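Mirnent sorting kit, two months in

The Mirnent kit is sold as everything you need to gather training examples for a sorting arm: three boxes with holes in the lids, a tray, a bag of soft toys and balls, and the recording software. You bring the arm. The box promises "a working dataset in a weekend." I started in July and kept 771 episodes, which took nearly 62 hours.

The software is decent. It drops fewer recordings than Totcombe's did, and marking a bad grasp takes one key. Relabeling is painful, though – you can't change a whole session at once, so one typo in a task name cost me an evening.

My bigger gripe is variety. The manual calls the toy mix "diverse."
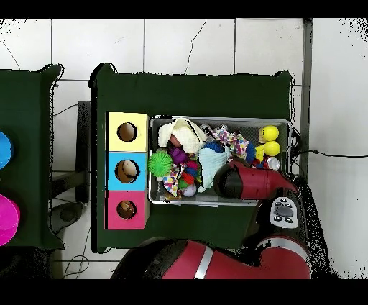

I'd call it a decent start. Spiky balls and knitted stuff are good practice, but after a few hundred episodes the policy knows your toys and little else. I tossed in things from my own junk drawer and the success rate fell hard. The manual never mentions testing on objects you held back.

If you already own boxes and a tray, skip the kit and buy the software license alone. 2 stars out of 5.

Posted 16 February 2024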